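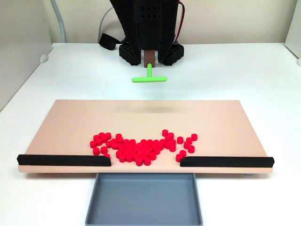

Wulwood puts robot arm on the sorting bench

Staff at the Wulwood packing works have begun sharing their benches with a robot arm that pushes small parts across a board and into a tray, a job that until October was done entirely by hand.

The arm, known in the building as the Jorka after the project that brought it in, carries a green T-shaped pusher. It works over a flat board with a black foam rail on either side of a gap at the front edge. Parts are put on the board in a batch, and the arm sweeps them towards the gap so that they drop into a shallow grey tray. At present it is being used on small red cylinders, the spacers that go into every flat-pack shelving kit the works sends out.

Wulwood employs 80 people, 30 of them in the packing hall. The company said no jobs would go as a result of the change and that the five people who used to clear spacers full time had been moved to kit checking and to the returns desk. Their hourly pay is the same, but two of them have lost an early shift allowance that came with the old job. The staff association has asked for it to be kept until the spring.

Mayu Nishimura cleared spacers for six years before moving to kit checking. She said her wrists were better for it and that she did not miss the work, though the new post took some getting used to.

"You could do the spacers and talk all day," she said. "With checking you have to read the sheet and look at the bag, and if a kit goes out short it has your number on it. It's more interesting but I go home more tired."

She still spends the first hour of each shift at the arm's bench, putting out parts and changing trays. Two other checkers do the same in the afternoon. The company calls this tending and has written it into their job descriptions, with a half-day of training.

Kohei Sasaki, who runs the packing hall, said the arm was slower than an experienced person on a full board and was likely to stay that way for a while. It has most trouble with single parts that end up away from the rest or come to rest against the end of a rail. Someone then has to nudge them back by hand, after stopping the arm from the button at the end of the bench.

"It will go on for hours, that's what we wanted it for," Mr Sasaki said. "People don't want to stand there for hours and I don't want to ask them to. But I can't leave it on its own yet either."

On its best shift so far the arm moved 3,299 spacers into trays. Mr Sasaki would not give a figure for its worst, but said it had been a Tuesday and that the fault was a badly seated rail. The rails are now checked before the first batch goes out.

The change has altered the day in smaller ways as well. Morning break used to be taken by the whole hall at once, at 10.15am. It is now split in two so that there is always a trained person near the bench. Several staff raised this at the last monthly meeting, and the minutes record that the hall will go back to a single break if the arm can be paused without losing its place in a batch. The supplier, Ebihara, has been asked to look into it.

There were also complaints about noise from the enclosure fan in the first fortnight. The bench has since been moved further from the labelling line.

A second arm is planned for the Buria building across the yard, where dowels and cam locks are sorted. Those parts are of mixed sizes, and the company said it would not set a start date until trials had been held with the people who do the work now. A list has gone up outside the canteen for anyone who wants to take part. Nine names were on it by the end of last week, among them Ms Nishimura's.

"I'd rather be in the room when they decide where the bench goes," she said.

The staff association will meet managers again next month to discuss the shift allowance and whether tending should carry a higher rate.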